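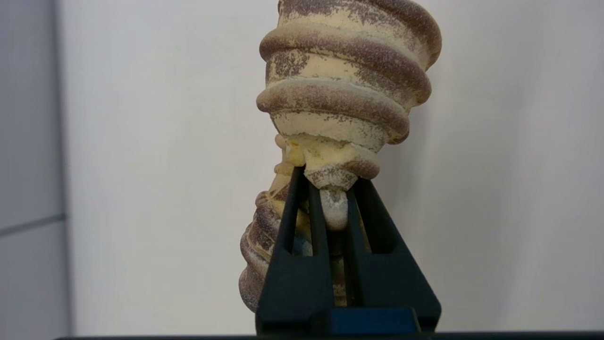

Pushpa Mishra wanted to know, halfway through our first talk, why anyone would study a spiral by hand when a computer can draw one in a second. Fair question! We put it at the top of our notes and kept coming back to it all term.

## Ridges, Grooves and Cones

Our project was on spiral forms, the kind where a ridge winds around a cone and gets narrower toward the tip. I picked it because I love how the color sits on a speckled one: purplish brown heaviest up on the ridges, cream down in the grooves. Once you notice that, you start looking for it everywhere (my lunch pastry was not safe).

### What we did

Hemant Dwivedi and I made cones out of salt dough and wrapped each one with a rolled rope of the same dough. We tried five rope thicknesses. The thin ropes cracked as they dried, and the fat ones slid down overnight, so our best cones came from the middle of the range.

For the speckles we flicked thinned paint off an old toothbrush, then went over the ridges again with a nearly dry sponge. That second pass made all the difference! The sponge only touches the high parts, so the grooves stay pale.

### Measuring

We wound string along each ridge, marked it, and laid it flat. The longest ridge came to 2,551 millimeters, on a cone you could carry under one arm. I measured it twice and still wanted to do it again.

### Problems

- The tips broke a lot. We now shape the tip first and let it stiffen.
- Our first batch of paint was too wet and ran into the grooves.
- We forgot to write the rope thickness on two of the cones.

### Next

In September we want to try left-handed spirals next to right-handed ones, and Pushpa has asked to roll the first rope.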